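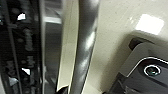

Notebook, Friday — kitchen bay, open afternoon
Posted by Priya Kincaid

Doors at 1:00. Ferhat had written a running order and taped it to the wall, where it was ignored by everyone including Ferhat.

First visitors were the Jelum people, who wanted to know if it does laundry. Second visitors were a family from Triltthorpe who wanted to know if it does laundry. I have added a line to the FAQ.

Plan was dishes and nothing but dishes. Run the teleop warmup, go through the dishwasher task, then hand over to the policy and stand back looking relaxed. Visitors stay behind the tape. The e-stop stays with whoever isn't talking, so never with Ferhat.
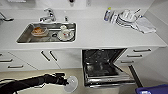
Dishwasher open, translucent disc in the gripper.

Logged so far this month: 685 episodes, of which I would show 46 to a stranger. Thin round things are still the worst of it. Grip them flat and the fingers skate, grip them on edge and the wrist has to come in at an angle the planner finds insulting. Ferhat wants softer pads. I want to drop the approach speed to 60 percent and leave it there, even if the audience ages visibly.

Man from Guerreiro asked what happens if it drops a plate. I said it depends on the plate. He wrote this down.

Baninlow sent 4 people and a list of questions, most of them about cost. Gave them the wrist feed to look at instead, which held them for roughly ten minutes. They liked it better than the robot.

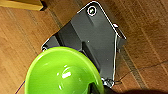 Wrist view, green bowl.

For next time:
- wrist feed on the big monitor from the start
- glare on glossy stuff is bad, try the overheads at half
- check gripper zero before doors open, not during
- somebody else does the talk
- Ferhat to bring back my good hex keys

Shut down at 4:30. Pad samples still not ordered.

3 comments | 2 shares

Recent entries
Gripper pads, round two
Why the cabinet handles are winning
Calibration notes, August
Cable routing, again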